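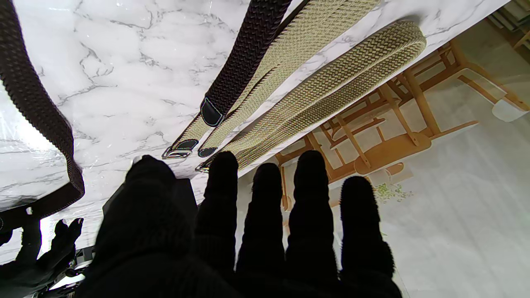
Braided elastic belts are harder to describe consistently than cut leather belts, and the difficulty begins with the braid itself. A leather belt has a face, a back and a fixed length, and most resale records are built around those three facts. A braided belt has no punched holes, its length depends on how it is held, and its surface changes in appearance with the angle of the light. Two belts recorded under the same color name may therefore look quite different to a buyer. In Figure 4, a dark brown belt shows a herringbone texture that can be read at once, while the cream belt lying on the same marble-patterned surface has a finer zigzag weave. Both would have been entered as "woven, elastic" under the intake form used at Villcombe before the present study. The stitched end tab of smooth black leather, also visible on one of the dark brown belts, had no place on the form at all. The revised form described in this section was designed to record the braid, the tab and the buckle as separate parts, each with its own condition grade.

4.2 Intake and preparation

The belts came from the accessories stream of the Skivham resale depot, which receives mixed clothing from donation points in and near Villcombe. A total of 3000 belts passed through intake during the study period, which ended in November. Leather belts, chain belts and fabric sashes were recorded under the existing procedure and are not discussed further. Braided belts were set aside in shallow trays and left unrolled overnight. This resting period was introduced at the suggestion of Naa Gyamfi, who had observed that belts taken directly from a tight roll kept a curve strong enough to affect the length reading.

Preparation was kept to a minimum. Loose fibers were removed with a dry brush, and belts with a visible residue were wiped once with a damp cloth and returned to the tray. No belt was washed before grading. Washing was ruled out because the sorters needed to record the condition in which the item arrived, and because earlier work under the Fondovum project had found that washed belts were graded more generously than unwashed ones, even where the same fault was present.

Each belt was then laid on a smooth, light-colored surface, face up, with the tab end turned toward the sorter. It was not pulled straight. Sorters were asked to let it lie in whatever curve it took, to smooth it once with the flat of the hand, and to begin reading from the tab. The order was fixed: tab, braid, buckle, keeper loop if present. Under the previous procedure sorters had been free to begin anywhere, and most began with the buckle. Interviews suggested that a bright or unusual buckle tended to color the judgment of everything that followed.

4.3 Grading the tab and the braid

The tab is the short piece, usually of leather or imitation leather, that closes the end of the braid and allows it to pass through the buckle. It takes a large share of the wear. On the revised form it is graded for stitching, edge, surface and attachment. Stitching is recorded as complete, lifted or missing. The edge is recorded as clean, rubbed or split. A tab may be sound in every other respect and still be failing where it meets the braid, and this was the fault most often missed in the pilot round.

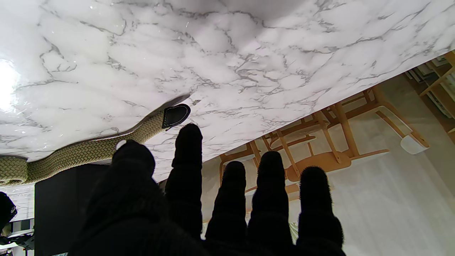 Color contrast between tab and braid also proved relevant. Where a black tab is joined to a braid in a pale or middle shade, such as khaki or cream, any fraying at the join stands out and is seldom overlooked. Where tab and braid are both dark, the same degree of fraying was passed by a large share of sorters. The form now includes a prompt at this point, asking the sorter to turn the join toward the light and look at it a second time. The prompt adds a few seconds to each record. Margaux Charpentier, who supervised the second round, reported that sorters initially regarded it as unnecessary and later applied it to dark leather belts without being asked.

The braid is graded by pattern, regularity and recovery. Pattern names were a source of disagreement throughout. Sorters used "herringbone," "chevron," "zigzag," "plait" and "basket" with considerable overlap, and two sorters working side by side might use different words for the same belt while believing that they agreed. The Niskanen list, originally drawn up for upholstery trim, was adopted as a starting point and reduced to nine named patterns, each with a sample cut from an unsellable belt and fixed to a card at the workstation. The samples were of greater use than the written definitions. By the end of the second round the definitions were rarely read.

Regularity refers to the evenness of the braid along its length. Small pulls, where a single strand has been drawn out of place, are common near the position where the buckle pin has been pushed through repeatedly. These were recorded by location and size. Pulls that could be eased back with a fingertip were still recorded, with a note, as it could not be assumed that they would stay in place once the belt was worn.

Recovery describes how far the elastic returns after being extended. It was tested last, after all visual grades had been entered. The sorter held the belt near each end, extended it gently and released it on the surface. Three outcomes were allowed: full return, slow return and slack. No measuring device was used, and the authors accept that the middle outcome depends on individual judgment. It is retained here because the sorters found it meaningful and because slack belts — the group of greatest concern for resale — were identified with little dispute.

4.4 Surface and lighting

The choice of working surface received more attention than had been planned. The first round was carried out on gray felt, which held the belts in position but made dark strands difficult to separate by eye. Smooth pale surfaces were better for reading the outline of the braid and showed loose fibers clearly. A glossy finish has its own cost, in that reflected light can wash out part of the work area and draw the eye from the item. A patterned surface may also interfere with the reading of a fine weave, although the sorters in this study did not rate veined or marbled finishes as a serious problem when the belt was wide and thick.

Lighting was adjusted by moving the lamp to one side, so that the light crossed the braid at a low angle. Herringbone and zigzag patterns were easier to tell apart under this arrangement, and shadows along the edge of a belt gave a useful indication of its thickness. Sorters on the evening shift preferred the lamp lower still. Their preference was respected, and lamp height was not held constant between shifts. The effect of this on the braid grades cannot be separated from other differences between the two groups and should be kept in mind when the agreement scores in the next section are read.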